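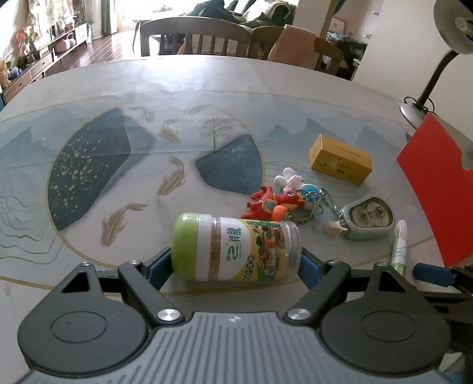

## 4. Setting up your shelves in Skeltano

Okay, so you've got Skeltano installed and you've made your household account (if not, go back to section 3, it's short). Now comes the part I like best, which is telling the program where your food lives. I do mine with a cup of coffee and every cupboard door open, and I'd set aside an evening for it.

### 4.1 Make your places first

1. Open **Places** and tap the plus sign.
2. Type a name you'd say out loud. Mine are "Tall cupboard," "Under the stairs" and "Freezer drawer." Please don't use codes! I had a whole scheme with letters once and my own family ignored it.
3. Pick a kind: dry, cold or frozen. This only changes which reminders you get.
4. Tap **Keep**.
5. Do the same again for the next place, until you run out of cupboards.

You can have up to 120 places in one household, and if you need more than that I'd love to see your kitchen.

**Note:** The order you make them in is the order they show up on the shopping screen. You can drag them later, but it's fiddly on a small phone, so start with the one you open most.

### 4.2 Add your first items

1. Tap a place, then **Add item**.
2. Hold the barcode up to your phone's camera. If Skeltano knows it, the name fills in by itself and you can skip to step 4.
3. If it doesn't know it, type a name. Any alphabet works here, so a Chinese label can go in as Chinese, and there's a second line called **We call it** for whatever your household says at the table.
4. Set how many you have. Opened packages count as half, and you set that by pressing and holding the number.
5. Put in the best-by date if there is one. Leave it blank for salt, sugar and the like.
6. Tap **Keep**, and move on to the next thing.

The name search looks at both lines, so you'll find your noodles either way. Brenda Tapley, who tested this section on her own pantry, put "the good crackers" in the second line for one brand and "the other crackers" for the rest, and it works perfectly well for her. Her list came to 1,232 items (she cans a lot of her own tomatoes), and the search stayed quick the whole way through.

**Caution:** Don't close the app while the little wheel is spinning next to an item. It's saving. If you close it anyway you'll lose that one entry, though everything before it is safe.

### 4.3 Jars and tubs you refill

These need a slightly different setup, and I get more email on this than anything else.

1. Add the jar as an item, the same as above.
2. Turn on **Refillable**.
3. Choose what "full" means: cups, ounces or just "full." I use "full" for nearly everything.
4. Set the low mark. Two cups is right for flour in my house, but you bake more than me, probably.

From then on you nudge the slider when you take a scoop. It doesn't have to be exact! When it drops past the low mark, the item jumps onto your shopping list.

**Note:** If you swap in a different food, make a new item and archive the old one. Changing the name keeps the old dates, and then you get warned that your brand-new rice went stale in July.

### 4.4 Share it with the rest of the house

1. Go to **Household** and tap **Invite**.
2. Choose **Can edit** or **Can look**.
3. Send the link. It's good for 10 days.

My advice is to give everybody **Can edit**. Jérémie Pruvost wrote to me from his shared house in Himudstead, where they'd tried having one person in charge of the list, and by the second week there were four boxes of the same cereal and no milk.

**Caution:** Anyone with **Can edit** can also empty a place. There's an undo, under **Household > Recent**, but it only goes back 2 steps.

### 4.5 If something looks off

- **Item in the wrong place:** press and hold it, then tap **Move**.
- **Two of the same item:** tick both and tap **Merge**. The earlier date wins.
- **No reminders:** check that your phone lets Skeltano send them, then turn the place's reminders off and on again.

Reminders themselves, including how to quiet them overnight, are in section 5.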